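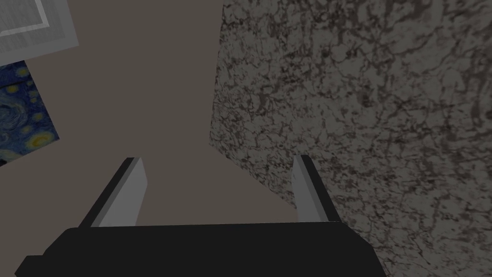 Veronica Sima asked in the owners' forum whether the Ellum gripper has to be homed again every time the simulator is restarted. It does. The arm keeps its position between sessions, but the gripper does not.

4.2 Homing the gripper in the simulator

1. Start Prellthorpe Studio and load your kitchen or workshop scene.
2. Select Tools, then Gripper, then Open Fully. Both fingers should stand apart with nothing between them.
3. Switch to the wrist view. The pale inner faces of the fingers should be in sight.
4. Press Home. Wait until the counter reads 2,000.
5. Press Close, then Open. If the counter stops at 1,645, the finger pads are set to the short type. Change them under Pads and go back to step 2.
6. Save the profile.

Note: The profile is stored with the scene. If you copy a scene to another computer, copy the profile folder too.

Note: Wrist rotation is limited to 90 degrees each way until homing is done.

Caution: Do not send a simulator profile to a real Ellum arm. Run the hardware homing in section 4.4 first, and keep hands away from the fingers while it runs.

If homing fails 4 times in a row, the Home button is locked. Close the scene and open it again to clear the lock.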